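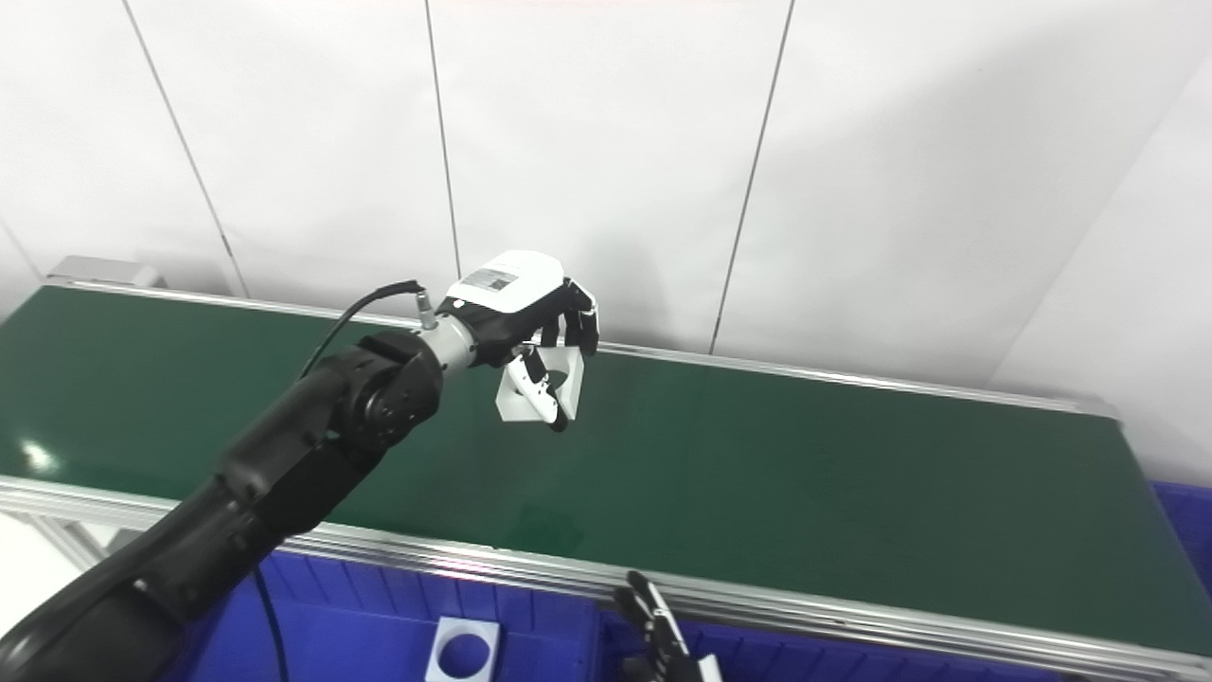

*Robotic hand over the green conveyor belt.*

**Panura Heritage Group: minutes, November meeting**

**1. Previous minutes**
Agreed, with one correction to item 4: "Skeltar" is the river settlement, and the later mission stands at Sotelo.

**2. Land petition transcripts**
Transcription of the petitions sent from Skeltar after the reserve survey is complete to folio 110. Spellings of family names to be kept as written. Modern forms go in a separate column.

**3. Population table**
The draft gave 1,000 people at Skeltar before the fever and 600 after. The second figure comes from the mission register, which left out households at the winter camps. Both figures to stay in the table with the source stated. No percentage loss to be printed.

**4. Place names**
Nine names on the Flollside sheet remain unchecked with speakers of the language. The sheet is not to be issued until this is done.

**5. Access to recordings**
Songs marked as family property stay closed. Requests go to the families in writing.

**6. Next meeting**
Flollside hall, 6.30 pm. Item 3 carried forward.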